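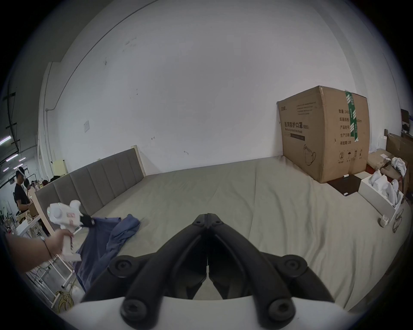
Varnside Trace Probe for Microcontroller Boards

The Varnside is a small debug and trace probe that sits between your computer and your board and lets you watch what the processor is up to while it runs. If you have ever spent a long evening sprinkling print statements through an interrupt handler, only to find that the print statements moved the bug somewhere else, you already know why we wanted one of these on our own benches (and why we ended up making a second, and then a whole batch).

It connects to the computer over USB and to the board over the usual two-wire debug port, with an extra pin for trace output if your processor has one. There is nothing to install on the board itself. Your firmware runs as it always did, and the probe listens.

What you can do with it

Most people start with plain debugging: halting the processor, stepping through code, setting breakpoints, peeking at memory and peripheral registers. All of that works from the editor or debugger you already use, so please don't feel you have to change your habits on our account. The probe speaks to the common open debug servers, and it also comes with our own desktop program, Horrocks, which we are very fond of and which many customers never open. Both are fine!

Where it gets more interesting is the trace side. Horrocks can draw a running timeline of your interrupts, your tasks (if you use a real-time kernel) and any markers you drop into the code yourself. Zoom in far enough and you can see one interrupt cutting into another, how long it stayed, and what had to wait. Zoom out and you can leave it recording over lunch and come back to look for the one odd gap. Recordings are saved as ordinary files, so you can send one to a colleague who doesn't own a probe, and they can open it in Horrocks for free.

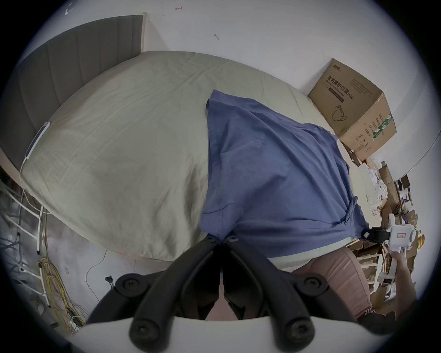 The trace buffer holds up to 30 seconds at full rate before it has to start handing data over to the computer, and on a decent USB port it will keep up for as long as you have disk space. On a crowded hub it may drop packets. When it does, Horrocks marks the gap in red on the timeline instead of quietly joining the ends together. We went back and forth on that color, by the way. Nabila Ait Ali, who wrote most of the timeline view, wanted orange, and you can change it to orange in the settings.

Working with more than one core

Plenty of newer chips have two cores sharing memory, and debugging them with two separate tools is a misery. The Varnside can attach to both through the same cable and show them on one shared clock. You can halt them together or leave one running while you poke at the other. Halting only one core does sometimes upset a watchdog timer on the other, so have a look at the watchdog page in the manual before you try it on anything with a motor attached.

In the box

Varnside probe
USB cable
Ribbon cable, small connector
Adapter board for the larger connector
Set of loose jumper wires
Printed quick start card

The full manual runs to 274 pages and we don't print it, but you can download it from the support page without making an account. The chapter on wiring is worth reading even if you have done this a hundred times, particularly the part about ground leads. A good half of the letters we get about flaky connections are cured by a shorter one.

Supported processors

The current list covers 600 parts from the main chip families, and it grows a little with each Horrocks release. If yours is missing, there's a decent chance it will still work with a generic profile, which gives you basic debugging without the named registers. You can also write a description file of your own. It is a plain text file, and the one for our Ploltstead starter board is commented line by line so that you can copy it and change what you need.

Firmware and updates

Probe firmware 2 was released on Wednesday, December 26, 2018. It fixes the slow reconnect after a board loses power and adds support for low-voltage targets. Horrocks will offer the update the next time you plug the probe in. Please leave the cable alone until the light stops blinking; if it does get pulled out halfway, hold the button down while plugging it back in and the update will start over.

Ordering

Probes ship from our workshop in Stustdale, normally on the next working day. Schools and clubs can write to us for a classroom price before placing an order. Spare ribbon cables and adapter boards are sold separately on the accessories page.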